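Why Is It Dark at Night?
March
By Milagros Quezada

Every evening the sky goes from blue to orange to black. It seems simple. The sun goes down, so it gets dark. But there is more to it than that, and people have been asking about it for a very long time.

What light does

Light travels in straight lines until it hits something. When it hits a wall, a tree or your hand, some of it bounces off. If the bounced light goes into your eye, you see the wall, the tree or your hand. If no light gets to your eye, you see black.

Black is what we see when there is little or no light coming from a place. A black shirt looks black because it soaks up most of the light that lands on it. A deep cave looks black because hardly any light gets in.

Why the daytime sky is bright

During the day, sunlight passes through the air above us. Air is made of tiny bits called molecules, which are far too small to see. When sunlight hits them, it scatters, or bounces off in many directions. Blue light scatters more than red light does, so blue light comes at us from all over the sky.

On the moon there is almost no air. Astronauts who walked there in the daytime saw a black sky, even with the sun shining on the ground around them.

Why night comes

The Earth spins like a top. It takes one day to go all the way around. When your side of the Earth turns away from the sun, the sunlight can't reach you, and you are in the Earth's own shadow. People on the other side of the world are having daytime while you are in bed.

You can see how a shadow like this works with a lamp and an orange. Turn off the other lights in the room and hold the orange near the lamp. One half is lit and the other half is dark. Turn the orange slowly and watch a spot on the peel go from light to dark and back again.

Seeing pale things in the dark

Pale things are easier to see in dim light than dark things. They bounce back more of the light that reaches them. A white shirt shows up at dusk long after a navy blue one has faded into the hedge.

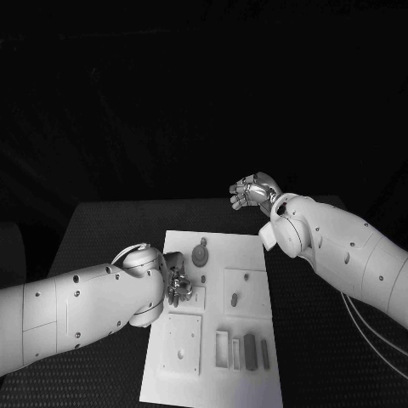 Where the colors go

The back of your eye has two main kinds of cells for seeing. Cones see color, but they need plenty of light. Rods work in dim light, but they can't tell one color from another. At night your rods do most of the work, so a red bike and a green bike can both look gray.

Your eyes need time to get used to the dark. After a few minutes you will see more than you did at first, and after half an hour you will see more still. A bright flashlight can undo this quickly. People who watch the stars often use a dim red light to read their maps.

Words to know

Scatter: to bounce off in many directions.
Molecule: a very tiny bit of something, such as air or water.
Rods: cells in the eye that work in dim light.
Cones: cells in the eye that see color.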